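Chapter 5
Planning a Task in Steps

In the chapters before, we moved the arm from one pose to another pose and we were satisfied when it arrived. A real task asks for more. The planner must decide which action comes first, and it must know when an action is allowed to begin.

This chapter uses the planner Plutik, which Joscha Böttcher wrote for his students in Vidisden. It is small enough to read in one evening. Each action in Plutik has three parts: a list of conditions, a motion, and a list of effects. The action "place in drawer", for instance, has the conditions "drawer is open" and "object is held". If one condition is false, the planner searches for another action that can make it true.

The difficult part is that conditions come from perception, and perception makes mistakes. A soft package changes its shape in the gripper, so a model of a rigid box will not fit it well. We return to this problem in Section 5.3.

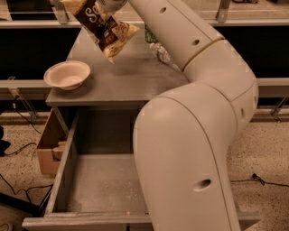 Figure 5.1 The arm holds a snack bag above the tabletop, with the drawer open.

Before you continue, write down which conditions you would check in the state of Figure 5.1. Keep your list, as you will need it for Exercise 5.2.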